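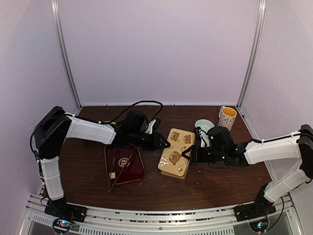 From: Lizelle Masilela
To: Overley Lunch and Tableware list
Date: 2 February 2020
Subject: Re: Which lunch box for a child who won't eat cold rice?

Sneha Solanki wrote:
> My daughter starts full days in April and I need to buy a box
> before then. She is 3 and she likes bears. I have seen plenty of
> beige ones with bear faces on the lid and they all look the same
> to me. Is there any reason to pick one shape over another? Also,
> do the printed lids hold up? The one my sister had went patchy
> after one school year. And what do you do about rice? She won't
> touch it once it is cold.

Hi Sneha,

I have bought more of these than I want to admit, so I'll take your questions in order.

Shape: get a rectangular one with rounded corners. The oval ones look nice but they waste room in a small backpack, and a square corner on the inside is where the rice sticks. Run a finger around the inside of the box in the store. If you can feel a sharp seam, put it back.

Lids: it depends on how the picture was put on. Some are printed under a clear layer and those last. Others are a sticker or a surface print, and the dishwasher lifts them. Tilt the lid under a light and look along it. If the edge of the bear casts a line, it is a sticker. Either way I wash lids by hand in warm water with a soft cloth. The green side of a sponge will dull a glossy lid the first time you use it. My son's old box had one big bear and two little ones, and the big one wore off first, right where he put his thumb to hold it shut.

Size: a lot of boxes sold for small children are too big. I used a 700 ml box for my older one and half of it came home every day. Hafþór Brøndum posted a list of sizes by age here a while back – it should still be in the archive. For a child of three I would go well below that.

Rice: I gave up on keeping it warm in a flat box. The walls are too thin. What worked was small rice balls with a bit of salt and sesame, made in the morning and packed at room temperature. Don't close the lid while they are steaming or everything goes soggy. Ladan Soltani sends hers in a separate insulated jar and says her boys eat it fine, but that is one more thing to carry and one more thing to lose.

Practice at home too. Set the table the way lunch will look at school: the box, a small bowl, her mug. Let her open the lid herself. Mine could not work the side clips on his first one and sat there waiting for somebody to notice. A plain push-on lid with an elastic band was easier for him.

If she spills, put the whole lot on a tray for the first weeks. Any tray will do as long as it has a lip.

I have a spare inner divider from a Mogensen box if you want it. It is the short kind and I can't promise it will fit. Send me the inside measurements off-list and I'll check before I mail it.

Lizelle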